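Subject: Re: [Salar] Paper models for the December table, and the twist question

Dear all,

Thank you for the many replies to my last message. I try to answer the most important one here, and I put the old text under it so that new members can follow. I am sorry that it took me long. I had to fold the thing again before I could write about it.

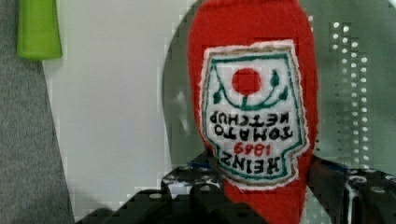

Oldřich Havlíček
List moderator, Salar paper geometry list

April 2, 2022

Vichien Khamphan wrote:

> I have now made the ring of tetrahedra twice from your drawing and both
> times it stops before it makes a full turn. With six tetrahedra it closes
> very tightly and then the points push against each other. Is the drawing
> wrong, or is it my paper? I used the 160 gram card from Alhassan, which
> is quite stiff. Also, I would like to know if the pattern can be printed
> over the folds so that it continues from one face to the next when the
> ring turns. At Pinudstead I saw one with fishes and I could not
> understand how the joins were hidden.

The drawing is right and your paper is probably also right, Vichien. Six regular tetrahedra, joined edge to edge, will make a closed ring, but this ring cannot turn through its middle. The points meet before the faces can pass. You have two ways out. The first is to use eight regular ones, and then there is a hole in the middle and the ring turns freely. The second is to keep six and to make the triangles taller than the equilateral ones. I prefer the second, because the closed form looks better on a table.

For the taller triangles, take a base equal to the height. So if your base is 6 cm, the height is also 6 cm and the two long sides come out a little more than 6.7 cm. With these the points just meet in the centre. If you cut even slightly too big, they will rub, so please cut on the inside of the pencil line.

About the stiff card: score it first with an empty ball pen, and fold every line in both directions 3 times. The edges that work as hinges need more than that. I had one hinge that survived up to 400 turns at the school fair in Drarnance and then it opened like a zip. Since then I glue a thin strip of cloth tape inside the hinge before I close the body. It is slow work but I did not have a broken one again.

The pattern over the folds is a nicer problem. Each face of the ring comes to the top in its turn, and on top it has always the same neighbours. So you should not think about the flat net when you draw. Think about which faces are seen together, and draw for these groups. I make a blank white ring, I write small letters on all faces, I turn it slowly and note the groups on a piece of paper – only then I open it again and transfer the drawing to the net. The fishes at Pinudstead were made in this way, I believe, with the join placed along the back of a fish where there is a dark line anyway. 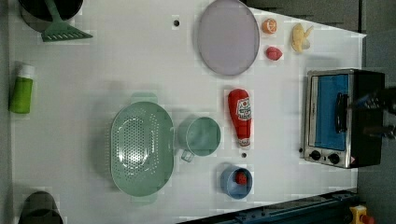 Can I use a normal inkjet printer for the pattern, if I glue the bodies afterwards?

Use it, but let the sheet dry overnight and keep all ink away from the gluing tabs. White glue makes the ink run, and then the colour comes through at the edge. If you must print close to a tab, a glue stick is safer.

Two small corrections to the drawing in the archive. The tab on the fourth strip should be on the left side, and the valley line next to it should be dotted. The corrected sheet has a 2 in the corner, so please look for this before you print.

If somebody has tried the ring with ten bodies and a longer pattern, I would be glad to hear how you kept the hinges in line. Mine always hang a bit to one side.

With kind greetings,
Oldřich

3 replies · Share this message
Salar mailing list archive – messages remain the copyright of their authors – Back to top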